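Foros > Economía del fútbol > Clubes y balances > Furavard

Venta del estadio a Willia: ¿beneficio o maquillaje?
Por grada_lateral, jueves

grada_lateral
Buenas tardes a todos. He leído con calma las cuentas que el Furavard publicó esta semana y quisiera conocer la opinión de quienes entienden más de contabilidad. Pido disculpas de antemano por mi español, que no es mi lengua materna, aunque vivo aquí desde hace muchos años.

El club presenta un resultado positivo por primera vez en mucho tiempo. En la nota de prensa se habla de "gestión responsable" y de "ingresos en crecimiento". Sin embargo, cuando se llega a la parte de los ingresos extraordinarios, se encuentra la venta del estadio a la sociedad Willia por 23 millones de euros. Sin esta operación, el ejercicio habría terminado en pérdidas.

El club sigue jugando en el mismo campo, por supuesto. Ha firmado un alquiler de 28 años con Willia, y Willia pertenece al mismo grupo que controla la mayoría de las acciones del Furavard. Es decir, el propietario compra al club una cosa que, de manera indirecta, ya era suya.

Mi pregunta es la siguiente: ¿se puede considerar esto como un beneficio real? El dinero ha entrado, eso lo dice el auditor. Pero no entiendo bien qué gana el club a largo plazo.

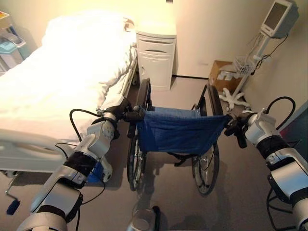 tribuna_baja
Ganar, gana liquidez, y liquidez era lo que faltaba. La temporada pasada estuvimos en junio sin saber si se pagaban las nóminas del filial. Prefiero un club inquilino que paga a sus empleados que un club propietario que no llega a fin de mes. Lo del maquillaje me parece exagerado: está todo escrito en la memoria, con su nota correspondiente.

grada_lateral
Gracias por la respuesta. Estoy de acuerdo en que está escrito. Pero la memoria tiene 216 páginas y esta nota se encuentra casi al final, mientras que la palabra "beneficio" está en el primer párrafo del comunicado. No digo que sea ilegal. Digo que un abonado normal lee el comunicado y no la memoria.

balance_rojo
Trabajo en auditoría (no de clubes) y matizo una cosa. El precio importa mucho más que la venta. Si un tasador independiente dice que el estadio vale eso, la operación es fea pero limpia. Si el precio lo han puesto entre ellos, entonces es el accionista metiendo dinero por la puerta de atrás para cumplir con el control económico de la liga. ¿Alguien ha visto la tasación?

grada_lateral
En la nota se menciona "una valoración de experto externo", sin el nombre de la empresa. He buscado también en el anexo y no lo he encontrado.

cornerlargo
Pues ya está contestado. Sin nombre no hay tasación que valga. Con el Rallis hicieron lo mismo: primero el campo, luego la ciudad deportiva, y cuando ya no quedaba nada que vender el dueño se cansó. Hoy juegan dos categorías más abajo y le pagan alquiler a un fondo que no ha pisado el estadio en su vida.

tribuna_baja
No compares, cornerlargo. El Rallis tenía una deuda enorme con Hacienda y una plantilla imposible. El Furavard ha bajado el gasto en jugadores dos veranos seguidos. Además, el fondo que compró en el caso del Rallis fue Fasbridge, que no tenía nada que ver con el club. Aquí el casero y el dueño son el mismo, así que le interesa que el equipo vaya bien.

cornerlargo
Le interesa hoy. Mañana vende el equipo y se queda con el suelo. ¿O el contrato dice que van juntos?

balance_rojo
Esa es la pregunta buena. En estos contratos suele haber (o debería haber) un derecho de recompra o al menos una preferencia. Si lo hay, tiene que aparecer en los compromisos futuros de la memoria. grada_lateral, ya que la tienes abierta, ¿puedes mirar?

grada_lateral
Lo he mirado ahora. Hay un cuadro con los pagos mínimos del arrendamiento, año por año, y una frase que dice que la renta se actualiza con la inflación. Sobre la recompra no hay nada. Es posible que exista en el contrato y que no la hayan incluido – en este caso me parecería extraño, pues sería una buena noticia para ellos.

He observado otra cosa. El ingreso por publicidad del estadio ya no aparece en el club a partir de la fecha de la venta. Supongo que ahora lo cobra Willia. Si es así, el Furavard no solamente paga un alquiler, sino que pierde también una parte de los ingresos que tenía cada año.

tribuna_baja
Eso no lo sabía, la verdad. Si se confirma cambio un poco de opinión. Solo un poco.

vomitorio7
Perdón que me meta con algo más de andar por casa. A mí lo que me duele es el abono: 405 euros en lateral, sin copa. Subieron el precio "por el coste de mantenimiento del estadio" y ahora resulta que el estadio es de otro. ¿Quién paga el mantenimiento?

grada_lateral
Según la memoria, el mantenimiento ordinario es del club y las obras de estructura son de Willia. La frontera entre una cosa y la otra no está definida en el texto publicado. La cubierta del fondo, por ejemplo, no sé en qué lado queda.

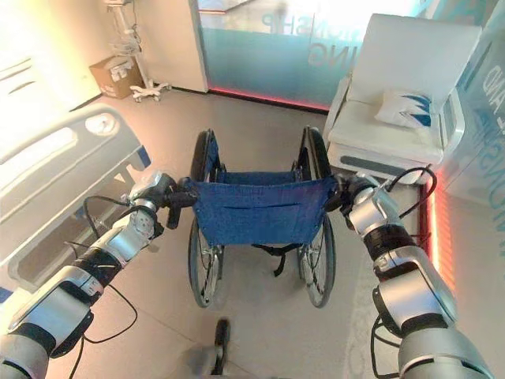
Silla de ruedas manual con respaldo azul, vista por detrás

vomitorio7
O sea, que la pintura la pagamos nosotros y la cubierta ya se verá. Estupendo.

balance_rojo
Ese reparto es bastante habitual, no hay trampa en ello. Yo me quedaría con dos cosas: la tasación sin firma y la publicidad. La segunda me preocupa más. Un beneficio de una sola vez se gasta en una temporada, pero un ingreso recurrente que se va se nota durante todo el contrato. Y cuidado con comparar la valoración del club de este año con la del anterior, como ha hecho algún periódico, cuando en la primera estaba el campo y en la segunda no.

cornerlargo
En el periódico no entienden ni la clasificación, como para entender un balance.

tribuna_baja
Venga, un poco de respeto, que fueron los únicos que publicaron lo de las nóminas. Insisto en que la alternativa era ampliar capital, y los pequeños accionistas no iban a poner un duro. Yo tengo mis acciones y no habría ido. ¿Vosotros sí?

grada_lateral
Yo habría ido con una cantidad modesta, si me hubieran explicado para qué servía. Creo que una ampliación habría sido más clara: el dueño pone el dinero, su porcentaje aumenta y el estadio se queda donde estaba. Comprendo que para él es menos atractivo, ya que con la compra tiene el terreno y con la ampliación tiene solamente más acciones de un club que pierde dinero.

Voy a enviar una pregunta por escrito antes de la junta, sobre la recompra y sobre el nombre del tasador. Como accionista, tengo entendido que el consejo está obligado a responder. Si alguien conoce el plazo exacto, le agradecería el dato.

balance_rojo
Lo del plazo viene en la convocatoria, normalmente en el último apartado. Mándala con acuse de recibo. Y pregunta también por la publicidad, que si no la pides expresamente te contestan a las otras dos y listo.

cornerlargo
Suerte. A mí me contestaron una vez con el calendario de partidos.

grada_lateral
Añado la publicidad como tercera pregunta. Cuando tenga la respuesta la copiaré en este mismo hilo.

Temas relacionados
Furavard: ¿qué pasa con el dinero de los traspasos?
Fasbridge y el campo del Rallis, hilo con documentos
Cómo leer la memoria de un club sin ser contable
Precio de los abonos, comparativa por categorías
Derechos del pequeño accionista en la junta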